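Traltiven Play Table Set
Set-Up and Care Guide
Section 5: Laying Out, Putting Away and Looking After the Pieces

Applies to sets supplied by Golstead from 23 March 2026. Owners of earlier sets should follow the leaflet packed with the set.

5.1 Before You Begin

This section covers the table surface, the blocks, the ball and the woven basket. Assembly of the table itself is covered in Section 2 and should be complete before any of the pieces are laid out.

Choose a level place away from heaters and direct sunlight. A plain, light surface is recommended, as the colors of the pieces are easier to tell apart against it. A white tabletop will show gray smudges and specks with ordinary use. These do not affect the pieces and may be wiped away at the weekly cleaning.

If a cloth is preferred, use one large enough to hang over the sides of the table, and smooth it from the middle outward. Folds left under the basket will cause it to rock.

CAUTION: Do not use a cloth with a fringe or loose threads. Threads may catch in the weave of the basket and pull it across the table.

5.2 Placing the Basket

1. Remove all packing paper from the basket, including any scraps caught in the corners.

2. Run a hand along the inside and outside of the rim. Trim any raised end of cane with small scissors. Do not pull it.

3. Set the basket near the middle of the table, where it can be reached from every side.

4. Leave clear space on all sides for the blocks and the ball. Pieces pushed up against the basket are easily knocked when someone reaches over it.

NOTE: The basket is intended to stay in one place during an activity. Carry the pieces to the basket.

5.3 Putting the Blocks Away

1. Start with the blocks standing apart from one another on the table. The order of colors is left to the person leading the activity.

2. Take hold of one block by two opposite sides. Lift it straight up until it is well clear of the rim.

3. Bring the block over the opening and pause before lowering it.
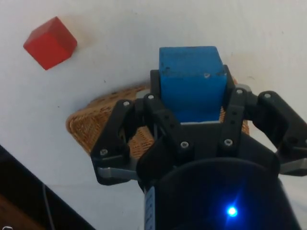
4. Lower the block until it touches the bottom, then let go. Blocks dropped from a height will chip at the edges and, over time, will mark the weave.

5. Return for the next block only when the first is at rest. Small scuffs and pale chips on a painted face are normal wear. A block with a splinter or a split should be taken out of use at once.

6. Where several pieces share the basket, set each one down beside the last. Stacking is possible, but the basket is shallow and an upper piece may roll or slide over the side.

CAUTION: Keep fingers off the top of the rim while another person is lowering a block.

The procedure is the same when pieces are taken out of the basket. Reach straight down, take one piece at a time, and lift it clear before moving sideways. Dragging a block up the inside wall loosens the weave, and this is the most common form of damage reported on returned baskets. The Eltano reading room, which has used the set since last July, sends the following remarks for the guidance of other owners.
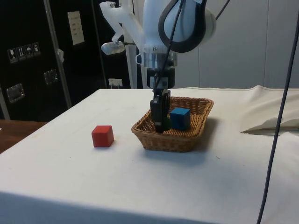
We found that it was better to leave one block out on the table until the very end. If everything went into the basket early, the younger children thought the activity was over and left. With the red one still standing there, they stayed and asked whose turn it was. We would also suggest putting the basket down before the children come in - ours argued over where it should go.

Golstead has no objection to this practice. Owners may leave any piece out for as long as the activity requires, provided it is not left near the edge of the table.

5.4 Handling the Ball

The ball needs more care than the blocks, as it may roll on a surface that appears level.

1. Place the ball on the table and steady it before letting go. If it rolls, correct the table feet as described in Section 2.

2. Approach the ball with the hand open wide, so that neither side is touched early. A light touch on one side is enough to send it away.

3. Close on both sides together and lift.

4. Lower the ball into the basket in the same manner as a block. Where blocks are already inside, set the ball in the gap next to them.

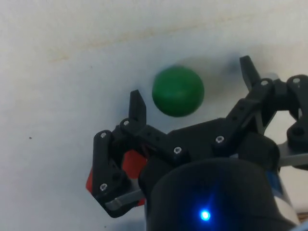 Figure 5-3. Green ball at rest on the table surface.

NOTE: Replacement balls are sold singly under the Bucur label. Other balls may be too large to rest beside the blocks.

5.5 Cleaning

Blocks. Wipe with a slightly damp cloth and dry at once. Do not soak. Dark marks that remain after wiping may be rubbed gently with a clean, dry eraser.

Ball. Wipe with a damp cloth. Mild dish soap may be used.

Basket. Turn the basket over and tap the base to remove crumbs and dust. Brush along the weave with a soft, dry brush. If it becomes wet, let it dry slowly in open air - never on a heater.

Table surface or cloth. Clean weekly, or after any activity with food, paint or clay.

5.6 Storage

Store the pieces inside the basket and the basket on a flat shelf. Do not place other baskets or boxes on top, as the sides flare outward and will spread under weight. Some 2,000 uses may be expected of a basket before the rim needs attention. Owners who lend the set to groups should check the rim more often and note the result on the record sheet in Section 6.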